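Planner week, part two

So the planner works now, mostly. Last time I was moaning that the sim arm took the scenic route to everything, and Renato Tolentino wrote in to say my joint costs were all equal. They were! I weighted the shoulder higher, reran the Narkthorpe room from scratch, and the paths got a lot shorter.

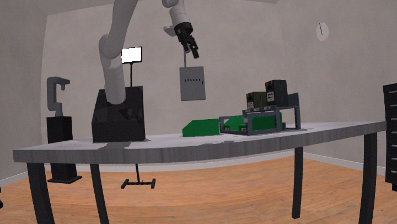

The other fix was dumber. I'd been replanning every 40 milliseconds whether or not anything had changed, so the poor thing kept second-guessing itself. Now it only replans when the pose estimate moves — much calmer.

Next up was the approach check. I sampled 1,000 start poses and 677 gave me a clean path on the first try, which I'll take.

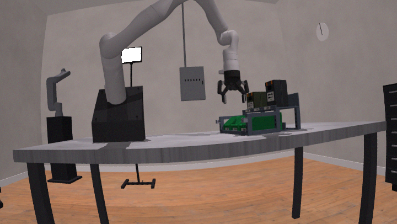

Gripper open, over the left part of the rack.

Most of the failures come from my collision padding, I think (the rack posts are fat in the planner's eyes). I'm going to shrink it a bit and see what breaks.
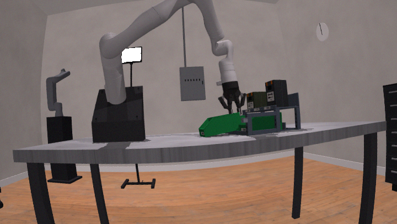
Fingertips just above the sloped green piece.

Code goes up once I've cleaned out the print statements. Probably before December!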